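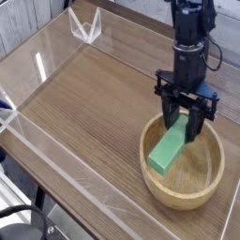

Section 6. Recording Block-and-Bowl Examples

6.1 Purpose

This section describes how operators record training examples for the block-and-bowl task on the Albers tabletop station. It applies to all stations at the Allesgate site and replaces the instructions issued in January. Operators must complete Section 5 (Arm Start-Up and Homing) before starting work under this section.

Each example, called an episode, consists of one continuous recording of the arm, the gripper and the fixed camera view. Episodes are stored by the Nusero recorder and later used to train the placement model. A full collection run for this task is 1000 episodes, divided among operators by the shift lead.

6.2 Before Recording

1. Confirm that the clear acrylic panels are seated and that the V-shaped bracket is at the far edge of the work area. Do not move the bracket between episodes.

2. Place the wooden bowl on the right side of the table, inside the panels. The whole opening of the bowl must be within reach of both fingers.

3. Lay the green block on its long side on the table. Vary its position and angle from one episode to the next. The Nusero screen shows a suggested starting position; operators may depart from it by a hand's width in any direction.

4. Check that the wrist cable hangs in an open loop and is clear of the fingers.

5. Remove hands and tools from the work area.

CAUTION: Do not reach over the panels while the arm is enabled. Press Pause and wait for the amber indicator before touching the block or the bowl.

6.3 Recording an Episode

1. Select Task 148 on the Nusero screen and enter the operator code.

2. Press Record. Wait for the tone before moving the arm. Episodes in which the arm moves ahead of the tone are rejected when the files are checked.

3. Bring the gripper above the block and lower it until there is one finger on each side. Approach from directly above. Turn the wrist, if necessary, before lowering.

4. Close the gripper on the block while it is still resting on the table. Hold the arm still for one second after the fingers have closed.
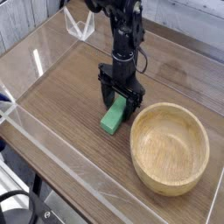 5. Raise the block until it clears the rim of the bowl. Move across in a single smooth path. Small corrections are acceptable and should be left in the recording.

6. Lower the block into the bowl. The block may lie at any angle, provided that it is inside the rim when released.

7. Open the gripper, raise the arm to the ready height and press Stop. 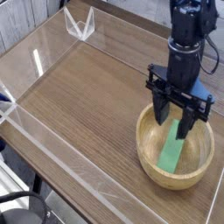
Figure 6-2. Gripper fingers lowered into the bowl, with the green piece inside.

NOTE: Do not press Stop while the fingers are below the rim. The recorder treats the episode as incomplete and assigns it no label.

6.4 Labeling

At the end of each episode the recorder asks for one of the following labels.

Success: The block was released inside the bowl and the arm returned to the ready height.

Recovered: The block slipped or was dropped, was picked up again, and was then released inside the bowl.

Failure: The block was not in the bowl when Stop was pressed.

Void: A person, tool or loose item entered the work area, or the bowl was moved by hand during recording.

Failed and recovered episodes are kept and must not be deleted by the operator. Void episodes are moved to a separate folder and do not count toward the run.

6.5 Breaks and File Transfer

The local drive holds 96 episodes. When it is full, the Record button is disabled until a transfer has been completed.

1. Press Pause, then select Transfer.

2. Leave the station switched on until the screen reads Transfer Complete.

3. Wipe the finger pads with a dry cloth and inspect them for wear. Pads must be replaced after 4000 closures, as shown on the Service page.

4. Enter any change of block, bowl or pads in the station log before resuming.

Questions about rejected episodes should be sent to the data desk at Futilton, quoting the operator code and the episode number.

Revision date: 8 April 2022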